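# zelluvwood-recipes

Household recipe text, typed up from the Zelluvwood church cookbooks and loose cards. Plain text, one recipe per file.
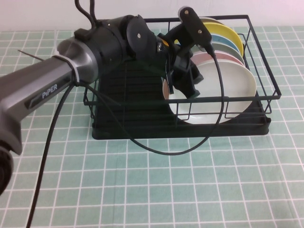
Started this in October, meant to be a weekend thing. It's 376 recipes now. Last full pass 12 Nov 2020. If you just want the files, grab `recipes/` and ignore the rest.

## What's in here

- `recipes/` - the text, one file each
- `index.csv` - title, source, year if known, page
- `units.md` - what I think the old measures mean
- `unsure/` - cards I couldn't read well enough
- `scripts/check.py` - looks for missing fields, nothing fancy

## Sources

| source | code | recipes |
|---|---|---|
| Zelluvwood cookbook, first printing | ZW1 | 171 |
| Trollesholm supper club booklet | TRO | 101 |
| loose cards (Mac Mathúna box) | MAC | the rest |

ZW1 is the cleanest. Typed, stapled, hardly any handwriting. TRO is mimeographed and the purple has faded on the back pages, so expect gaps in the desserts. MAC is the box of index cards from the Mac Mathúna house, three different hands at least, no dates on most.

There's a second printing of the Zelluvwood book. Don't have it. Ruth Lambert says there's a copy in Jukbridge, will try to scan it in the spring.

## Format

Every file looks like this:

```
title: Oatmeal Bread (Mrs. H)
source: ZW1
page: 14
year:
serves:
---
2 c. boiling water
1 c. rolled oats
...
```

Blank means the source didn't say. Please don't fill in blanks by guessing. If the card says "bake until done" then the file says "bake until done".

File names are source code plus title, lowercase, hyphens. Duplicates get `-b`, `-c`. There are a lot of duplicates of lemon bars.

## Spelling

Kept as written. "Brocolli" stays. "Marshmellow" stays. The `title:` line is corrected so search works, the body isn't. I went back and forth on this and the first batch of TRO was corrected all the way through before I changed my mind. Those have `normalized: yes` in the header. Redoing them is on the list.

## Measures

See `units.md` for the long version. Short version:

- "butter the size of an egg" - left alone, no conversion
- "1 can soup" - left alone, can sizes changed over the years
- "slow oven", "quick oven" - left alone, ranges in units.md
- "lb." and "#" - both became `lb.`
- "t" and "T" - teaspoon and tablespoon, kept the case. If the card was ambigous I put `[t?]`

The `[t?]` ones matter most for salt and baking soda. Check before you cook.

## Known problems

- Page numbers in TRO are off by 2 after the salads. Booklet was rebound at some point and the page order got shuffled. index.csv has the printed number, not the real position.
- Names. People signed with husband's name, maiden name, initials. No attempt to merge them.
- Some MAC cards are copied off magazine pages or the backs of boxes. Where I recognized one it's tagged `clipping: yes`. Surely missed plenty.
- Pickle and canning recipes are here for the record. **Don't can from them.** Times and acid levels are old and some are plain unsafe. Use a current tested guide.
- Fractions. Most are `1/2` style, a few files still have the single-character kind. check.py warns but doesnt fix.
- One file has two recipes in it (the aspic one). Card was written that way, front runs into back.

## Running the check

```
python scripts/check.py recipes/
```

Prints the file name and what's missing. No output = fine. Needs Python 3, nothing to install.

## Using it

Recipe text is free for anything. Headnotes and the little stories in ZW1 belong to whoever wrote them, so ask before printing those. If a family wants a name taken off I'll take it off, no questions.

If you use it for a class or a word-count project or whatever, a link back is nice.

## Corrections

Open an issue with the file name and what the card should say. Ruth has the originals and can check. She's slow in the winter, don't nag her.

## To do

- [ ] redo normalized TRO files
- [ ] second printing
- [x] merge the two index files
- [ ] go through `unsure/` again with better light
- [ ] category tags?? "salad" is doing a lot of work right now
- [ ] figure out what "oleo cake no. 3" is, and where are 1 and 2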